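Capital Letters and Small Letters: Where Did They Come From?

Last updated: 26 November 2018

A reading page for students in grades 3 to 5, prepared by the Education Department of the Bruken Museum of Writing and Print.

Every sentence in English begins with a capital letter. So does your name, and so does the name of your town. Most of the other letters you read are small ones. There are 26 letters in the English alphabet, but each has two forms, so a young reader must learn 52 shapes in all. Some pairs are easy to match. The capital S and the small s differ only in size. Other pairs, such as G and g, hardly look related.

The two sets of letters were not invented together. The capitals are much older, and the small letters grew out of them over many centuries as people looked for quicker ways to write.

Letters cut in stone

The capital letters we use today come from the Romans. If you could visit the city of Rome as it was 2000 years ago, you would see writing on temples, gates, and tombs, and you would be able to recognize most of the letters. The Romans had borrowed the idea of an alphabet from their neighbors, the Etruscans, who had taken theirs from the Greeks. The Greeks had learned from the Phoenicians, a people who traded by ship across the Mediterranean Sea.

Roman stone letters were made with great care. Many experts believe that a painter first drew each letter on the stone with a flat brush. A carver then followed the painted shape with a chisel and a hammer. A mistake in stone is hard to repair, so this was slow work.

The Romans did not use all 26 of our letters. They had no J and no W, and they used a single letter, written V, for the sounds we now give to U and V. A Roman carver would have written the word for "moon" as LVNA. The rounded U became a separate letter much later, and for a long time printers could not agree on when to use it.

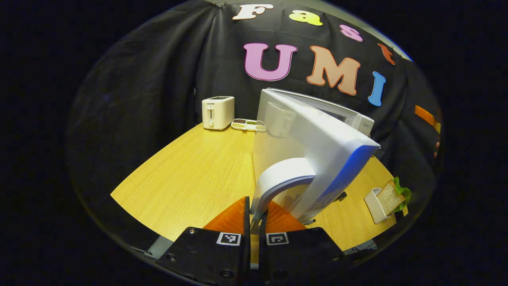 Faster hands, rounder letters

Stone was for important messages. For shopping lists, school lessons, and letters to friends, the Romans wrote on wax tablets or on papyrus, a kind of sheet made from a tall water plant. People writing in a hurry do not lift the pen more than they must. Corners turned into curves, and some strokes were left out.

After many years these quick habits changed the letters themselves. Take the capital E, which needs four straight strokes. A writer who joins them in a curve produces something very close to a small e. The capital B lost its upper bowl and became b. In some letters a stroke grew taller than its neighbors, as in d and h, and in others it dropped lower, as in p and q. The parts that reach up are called ascenders, and the parts that hang down are called descenders.

You can test this at your desk. Write the word HABIT in capitals ten times, as fast as you can, without stopping to tidy it. Compare the first word with the last. Which letters have begun to change?

The king who wanted clear writing

By the 700s, writing in Western Europe had become difficult to read. Each region had its own style, and a book copied in one place might puzzle a reader in another. Charlemagne, who ruled a large part of Europe, wished books to be copied correctly. Under his rule, scribes in the monasteries spread a clear, round style of small letters. We call it Carolingian minuscule. "Minuscule" is another word for a small letter, and a capital can be called a "majuscule."

The new style had spaces between words, which older writing often did not. It was neat, and it took up less room on the page. Room mattered, for books were written on parchment, made from animal skin. A large book could require the skins of a whole herd.

Scribes did not throw the old capitals away. They kept them for titles and for the opening words of a chapter, and in time for the beginning of each sentence. This is how the two alphabets came to share one page.

Why do we say "upper case"?

In the middle of the 1400s, printing with movable metal type began in Europe. Each piece of type was a small block with one letter raised on its end, facing backward. The printer lined up the pieces to make words, inked them, and pressed paper against them.

All those pieces had to be stored where the printer could find them quickly. They were kept in shallow wooden trays called cases, divided into little boxes. Many printers set two cases on a sloping stand, one behind the other. The capitals went in the higher case and the small letters in the lower one, nearer to the hand.
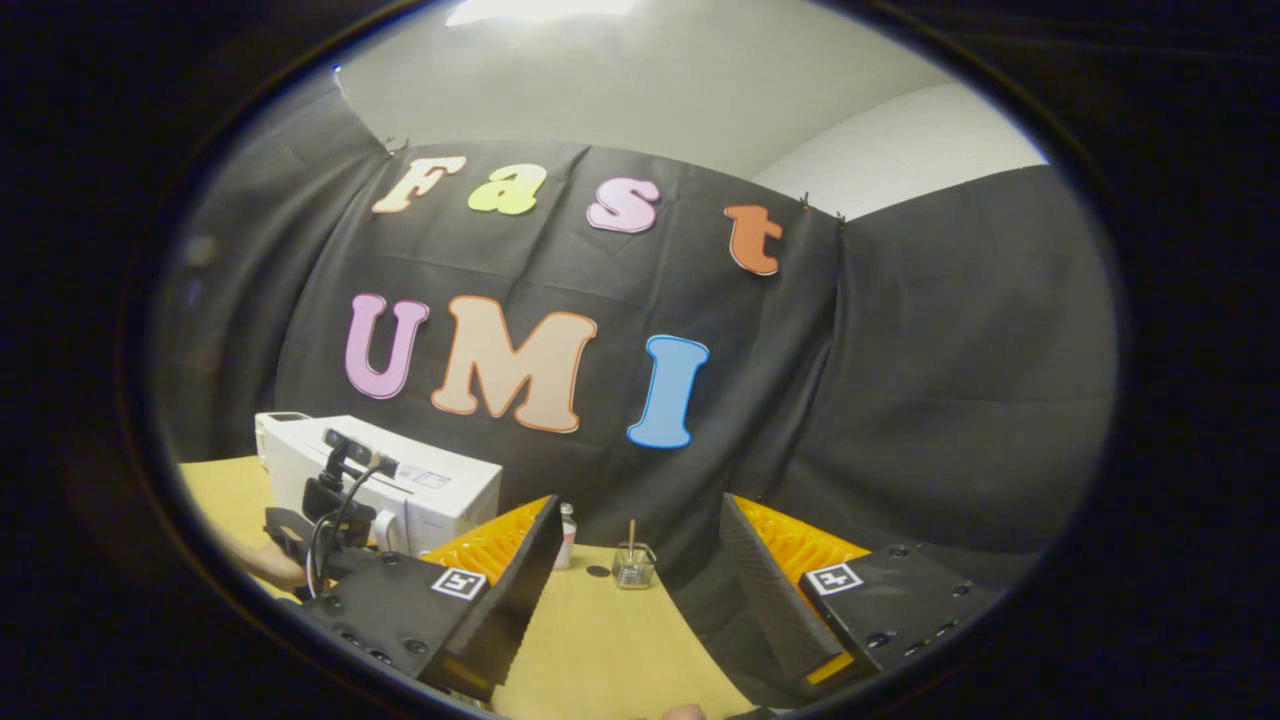
The names stayed in use long after the wooden trays had gone out of most print shops. A computer password may ask for "one upper case letter," and the person typing it has probably never seen a type case.

Not all the boxes in a case were the same size. The letter e is used more than any other in English, so it had the largest box, while j, q, x, and z had small ones. The museum's Szabó type case, which is on display in Room 6, has 138 boxes. Lajos Szénási, our printer, sets type from it on demonstration days and can find most letters without looking down.

Large letters for posters

Metal is heavy, and a very large metal letter may crack as it cools. In the 1800s, when shops and theaters wanted big posters, printers turned to wood. Wooden letters were light and cheap, and they could be made in playful designs. Some were fat, and some were very narrow. Some had a shadow along one side, so that they seemed to stand up from the paper.

Poster makers still follow a rule from that time: the word that matters most should be the largest. The museum owns 833 wooden letters, most of them from the Ovard printing works. Viktória Bognár, who looks after them, asks visitors to handle them by the edges — the printing face is easily dented.

Does every language have capitals?

No. Greek has them, and so does Russian, which uses the Cyrillic alphabet. Arabic, Hebrew, Hindi, and Chinese are written without them. Arabic letters do change shape depending on where they stand in a word, but that is a different system.

Languages that have capitals do not all use them in the same way. German gives a capital to every noun, so that the words for "dog" and "table" begin with one wherever they appear. Spanish writes the names of the months with a small letter. English writes the word "I" as a capital even in the middle of a sentence, and very few languages do anything similar.

Words to know

Ascender: the part of a small letter that rises above the others, as in b or k.
Descender: the part of a letter that drops below the line, as in g or y.
Majuscule: a capital letter.
Minuscule: a small letter.
Parchment: a writing material made from animal skin.
Scribe: a person whose work was to copy texts by hand.
Type: blocks of metal or wood, each with a letter for printing.

Activity: be a scribe

Choose a sentence from a book you are reading. Copy it once entirely in capitals, with no spaces, as some Roman scribes did. Copy it again in small letters with spaces. Give both copies to a partner and ask which is easier to read aloud. Classes that visit in April may bring their copies to the workshop led by Tamsin Lindgren, where they will be written out again with a reed pen.

Contact: Education Department, Bruken Museum of Writing and Print | © Bruken Museum of Writing and Print. All rights reserved. | Back to top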